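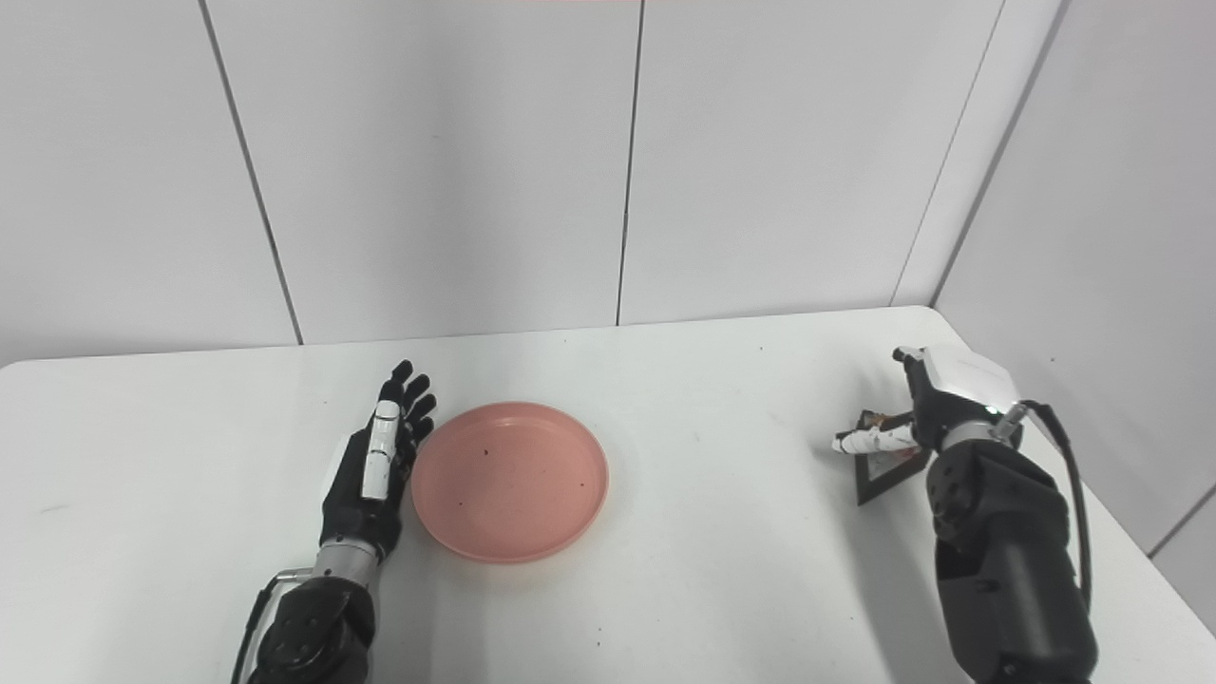
The Pink Plate Returns to the Table

For most of the past 15 years, the everyday plate has been white. Restaurants preferred it, wedding lists assumed it, and manufacturers found little reason to offer anything else. The spring tableware review at Wandley, which opened on Tuesday, April 16, 2019, suggests that the preference is weakening. Among the plates selected for close study is a round one in dusty pink, with a shallow centre and a raised rim.

The review is directed by Qistina Khoo, who joined Wandley from the Siregar collection of domestic ceramics. Her interest lies in plates intended for daily use, a category which museums have tended to pass over in favour of dinner services and display pieces.

"A household may own one good service and never touch it," she says. "The plate used for toast is handled every morning, and there is far less written about it."

The Siregar catalogue lists 1,966 pieces, of which only two are described as breakfast plates. Ms Khoo regards the imbalance as a fault of collecting habits. Everyday plates were used until they broke, and were then thrown away.

Colour and its setting

Pink is a difficult colour to judge in a shop. Under warm lamps it moves towards orange, and on a dark cloth it can look almost chalky. On a white table against white walls, the colour is left to itself and reads as a muted salmon. The rim throws a soft grey shadow on the table beneath, and on the flat of the plate even a few small dark specks are easily noticed.

That last point matters to those who buy for hotels and canteens. Pale, plain surfaces show crumbs and dust at once, and buyers remain divided on whether this is a merit. The Etden guest houses, which moved to coloured plates last August, chose plain pieces for the breakfast room and kept patterned ones for the evening.

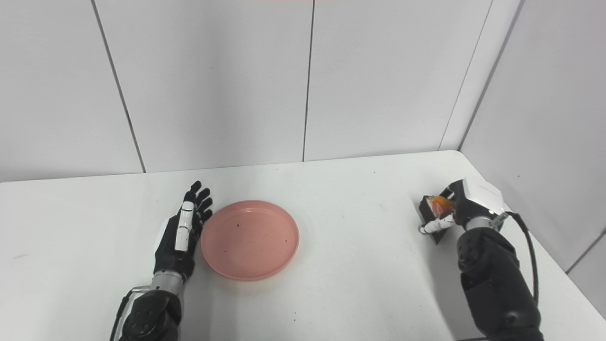
The matter of the rim

Visitors to the review will find more said about rims than about colour. A raised rim keeps sauce and loose food in place, gives the fingers something to hold, and protects the table when a plate is carried in haste. It also reduces the flat area available for food – a frequent complaint from cooks.

Brikarwood, a small tableware workshop, has followed the question for some time. Its current pattern book contains about 1,000 drawings, many of them differing only in the slope between base and edge.
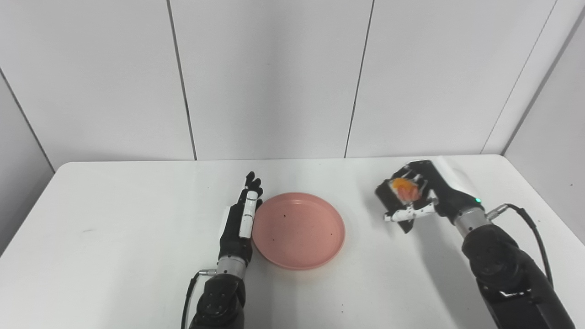 Ms Khoo advises readers choosing plates for the home to place a single one on their own table before ordering a set, and to look at it both by daylight and in the evening. Stacking should be tested as well, as should the depth of the cupboard. The review continues at Wandley until the end of August, and a printed guide to the plates will be available at the entrance.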